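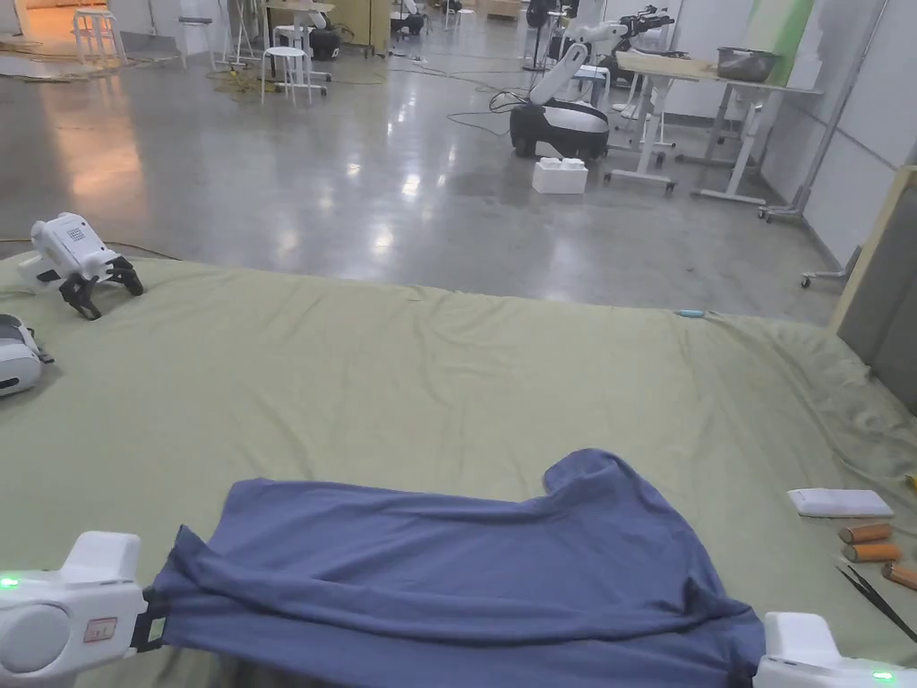 Pindberg large floor cloth in green
Reviewed 26/03/2019

I put off buying one of these for the best part of a winter, as it seemed a bit silly to spend £23 on a piece of cloth whose whole job is to lie on the floor. I had been managing perfectly well (so I told myself) with an old double sheet. But the old sheet had gone thin in the middle, and after I'd put my knee through it while folding a pile of T-shirts I gave in and ordered the Pindberg from Fesside, who had it cheaper than anyone else and were very pleasant on the phone when I rang to ask about the colour.

I like to fold on the floor. I know most people use the bed or the kitchen table, but a T-shirt needs room on both sides if you're going to lay the sleeves out properly, and our table is never clear enough for that. Kneeling down with everything spread out in front of me suits me very well, and a good big cloth means the clean clothes don't pick up whatever is on the floor.

So, the cloth. It's generous! There is room for a shirt laid out flat with plenty left over for all the bits and pieces that end up there with me, and I still don't feel hemmed in. The green is a hard one to describe. On a dull afternoon I'd call it olive, and in stronger light it goes much paler, nearer to sage. I've grown very fond of it, and a blue T-shirt shows up beautifully against it, so you can see straight away whether your hem is straight or wandering off to one side.

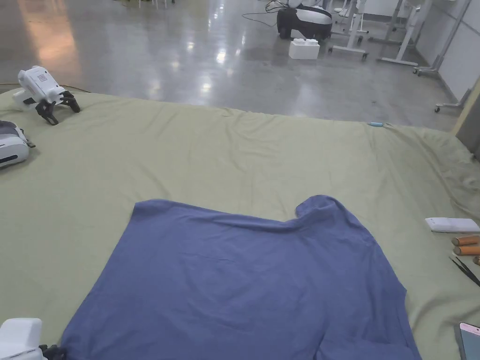
It does crease, and I'd better be fair about that. Mine came folded very small in its packet and I've never had it completely smooth, even after a wash and a good going over with the iron. The corners are the worst for it, and they like to bunch up if you shuffle about on your knees the way I do. For folding clothes it makes very little difference. I smooth the patch I'm working on with the flat of my hand, put the shirt down, tug the shoulders square and deal with that sleeve that always wants to stand up on its own. If you wanted it for cutting out dress patterns I think the wrinkles would drive you mad, and you'd be better off with the Skudov mat, which is stiffer and costs 70 pounds, so you would have to be doing rather a lot of dressmaking.

I did try the Eberhard one at my sister's before I bought mine. Nicely made, and a lovely deep hem, but it was slippery on a hard floor and I spent more time pulling it back than folding. The Pindberg stays put much better, though I wouldn't run across it in socks.

Washing has been no trouble. It takes up most of the drum, so it goes in by itself, and it dries over the banister by bedtime. I haven't noticed any colour coming off on the clothes, but I did wash it once before using it, as the leaflet tells you to.

A weekly basket of T-shirts now takes me 20 minutes with the radio on. I've asked Fesside to put a second one by for me in May, when they tell me the grey is coming in.

Four stars, with one off for the creasing.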